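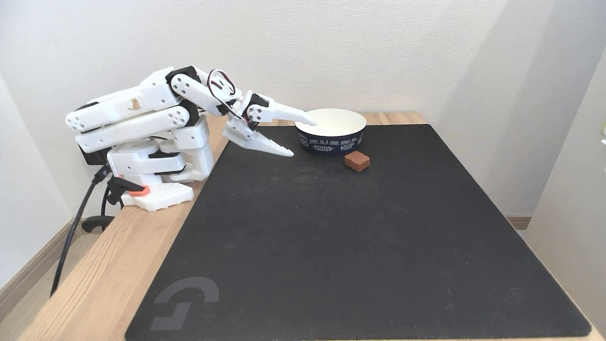
Workshop Tips: Keeping a Small Table-Top Arm in Good Order

The following guidance is issued to all users of the Lustier shared workshop who set up or look after a small printed arm at one of the benches. It supplements the Cassim bench rules and does not replace them. Members who have completed the Drirkura induction may carry out everything on this page without supervision.

Before starting

Switch the arm off at the wall and allow it to settle before touching any joint. The arm will sink when power is removed, so place one hand beneath the forearm and lower it gently. Keep sleeves, lanyards and long hair clear. Small screws should go straight into a lidded tin, as the benches are not level and the gaps between the floorboards are wide.

Fixing the base

The base should sit flat on the table, close to the edge, with the mounting plate fully supported. Check that no grit has worked its way beneath the plate; a single grain will make the whole arm rock when it reaches out. Wipe both surfaces with a dry cloth before putting the plate down.

Tighten clamps by hand only. The printed parts will crush under a spanner, and a cracked plate cannot be glued back to full strength. Check the clamp again after the first 10 minutes of work, and once more at the end of the session. A strip of thin card under the clamp foot will protect a soft wooden top.

Cables

Power leads should leave from behind the base and drop over the side of the table away from the work. Leave some slack, but do not let a lead lie where a foot or chair leg may catch it. The thin leads at the wrist need a loose loop. If they are drawn tight, the plugs will creep out of the motors over several weeks, and the fault will come and go in a way that is tiresome to trace. Should the gripper stop answering while the rest of the arm moves normally, press home the wrist plugs before doing anything else.

Do not use wire ties on moving sections. Soft tape, replaced each June, is sufficient.

The mat

A dark mat gives small items a clear background and keeps light things from sliding. It also shows every speck of dust. Wipe it with a barely damp cloth, working towards the near edge, and let it dry fully before use. Household polish must not be used on or near the mat -- it leaves a film which is then carried on to the gripper. Worn patches do no harm, but a mat with a curled corner should be turned or replaced.

Setting the gripper

Open the gripper fully and look at the fingers from the side. They should meet evenly when closed by the control software. Never force them together by hand while the power is on. Clean the inner faces with an old, dry toothbrush, paying attention to the teeth, where fluff gathers.

A bowl and a small block make a perfectly good test and cost next to nothing. Set the bowl within easy reach, with the block a short way in front of it, and run the arm at its slowest speed. Approach the rim with the fingers open and stop before they touch. A light bowl will tip if a finger catches it, so watch both fingers and not merely the upper one.

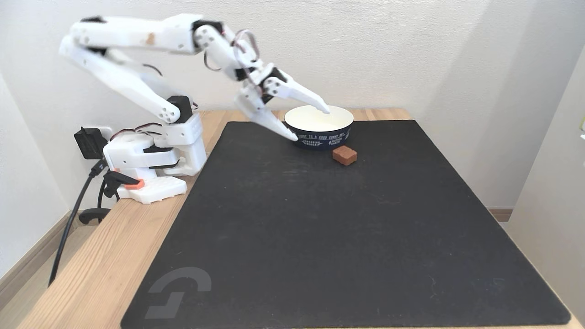
Gripper open at the bowl, with the block on the mat close by.

Repeat the approach 3 times from the same starting position. If the fingers arrive in a different place each time, examine the shoulder screws first and the elbow screws second. Play at the shoulder is magnified along the length of the arm and is the usual cause. Where the fingers arrive in the same wrong place each time, the screws are probably sound and the zero position needs to be set again, following the Verkano setting sheet kept in the bench drawer.

Routine care

The joint screws should be checked after around 200 cycles, or sooner if the arm has begun to click. Turn each screw only until it resists. Printed threads strip easily, and a stripped housing must be reprinted.

Motors may grow warm in ordinary use. One that is too hot to rest a finger on should be switched off and left for half an hour. Do not oil the motors. Squeaking from a printed joint can be eased with a trace of dry candle wax on the rubbing faces.

Putting away

Fold the arm back over its own base, support it, and switch off at the wall. Coil the power lead loosely. Empty the bowl, return the block to the tin, and brush the table down. Any fault, however slight, is to be entered in the bench book under locker number 63, together with the name of the joint concerned. Spare screws and printed fingers are held in the same locker -- please note what has been taken.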